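Home | Talks | Notes | Archive | Contact
Print this page | E-mail this page

Showing It by Hand, Showing It from a Distance
Speaker notes, Darius Sepp
30 January 2018

Slot is 16 minutes plus questions. Leave the clicker with Mabli Howells afterward, she is on next.

Opening. Skip the company slide. Start with the question from the abstract: if you want a robot to clear a table, who teaches it, and how? For a long time the answer was a programmer with a list of positions. That works when the cup is always in the same place. On an ordinary table it never is.

So we show it. A person does the task through the robot, the robot records what it felt and saw, and later we train on the recordings. Two ways to do the showing, and the rest of the talk is a comparison of the two.

First way, by hand. You put the arm in a mode where the motors hold its own weight and nothing more, you take hold of the wrist, and you walk it through the motion. People in the room who have used the Dasix arm will know the feeling. It is a bit like moving a heavy door on good hinges. Say that the setup cost is close to nothing. Fasil Teshome had a new helper recording usable grasps before lunch on her first day.

Then the problems. Your body is in the way. If the camera is on the head, it records your sleeve and the side of your face, and the model learns from that too. The second problem is force. When you push the gripper onto something, the sensors in the wrist can't easily tell your push from the push of the object. And two arms at once is very hard for one person. We tried it with two people, one on each arm, and they kept waiting for each other.

Pause here. Ask who has done this by hand. Usually a few hands.

Second way, by remote control. The operator sits at a station, looks at what the robot's cameras see, and moves a pair of handles. The robot follows. Ours is built on the Hilletti handles with our own software, Neltum, in between. The operator is out of the picture, so the recording has only what the robot will have later when it works alone. I think this is the strongest argument for it and I should say it slowly.

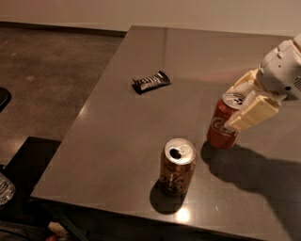
Drink cans are what we use most for the table task, and I want to spend two minutes on why they are harder than they look. An open can can't be tipped. It stands on a small base. The side is thin and gives if you squeeze, and a half-full one weighs something quite different from an empty one. The operator at the station can't feel any of that through the handles. What they get is a picture and a number for grip force, and new operators don't look at the number.

What they do is close the gripper all the way, every time. Rasa Dambrauskienė went through the first batch of recordings and marked every one where the can was dented. She then changed one thing in the training for operators: close until the fingers touch, stop, look, then close a little more. The stop is in the recordings now, and the trained robot does it too. It stops before it squeezes. Play the clip if the sound system is working, otherwise just tell it.

Wrappers and other flat trash. Short section. Fingers have to come down almost to the table and pinch, and the operator has to judge height from a head camera that looks down at an angle. Shadows help. Several operators told me they watch the shadow of the gripper and wait for it to meet the fingers. A shiny table makes this worse, as the reflections of the ceiling lights sit right where you want to look. We left the shiny tables in. People have shiny tables.

Numbers slide. We have 704 demonstrations of table clearing by remote control and 80 by hand, so this is not a fair race and I should say so before someone else does. With the same count from each, 80 against 80, remote control gave us the better model for picking up, and hand guiding gave us the better model for putting down. Normunds thinks the putting down is all about contact, and that a person holding the wrist simply places things more gently. I agree but can't prove it yet.

Operators. We had 4 regular ones during the August sessions. They don't clear a table in the same order. One starts with what is closest, another starts with whatever is most likely to fall over. Mixed together, the model dithers between two cans and sometimes picks neither. We now write the order on the task card. It costs us some variety. If anyone asks whether a bigger model would sort this out by itself, the answer is maybe, we haven't had the machine time to try.

Fatigue. An operator is good for the better part of an hour and then gets sloppy - small bumps, late stops. We end the session there and don't keep the last few recordings. Hand guiding is tiring in a different way, in the shoulders, and people quit sooner.

Failed attempts. Keep them, label them, and keep the recovery if there is one. A missed grasp followed by a second try is worth having. The early batches had all of these deleted to make the set look clean, and the robot had no idea what to do after a miss. It carried an empty gripper to the bin and opened it.

What I'd suggest to someone starting out. Begin by hand if you have one arm and a short task. Move to the remote station when you need two arms or a clean camera view. Write your task card before you record anything. Watch your own recordings the same day.

Thanks slide: Rasa, Fasil, Normunds, and the people at Ozoliņš who lent us the room.

Likely questions. Delay at the station: small on our own network, noticeable from another building, and we don't record from there. Force feedback in the handles: wanted, ordered, not installed. Sharing the data: the hand-guided set yes, the rest is waiting on a signature.

Print this page | E-mail this page
Back to Talks | Next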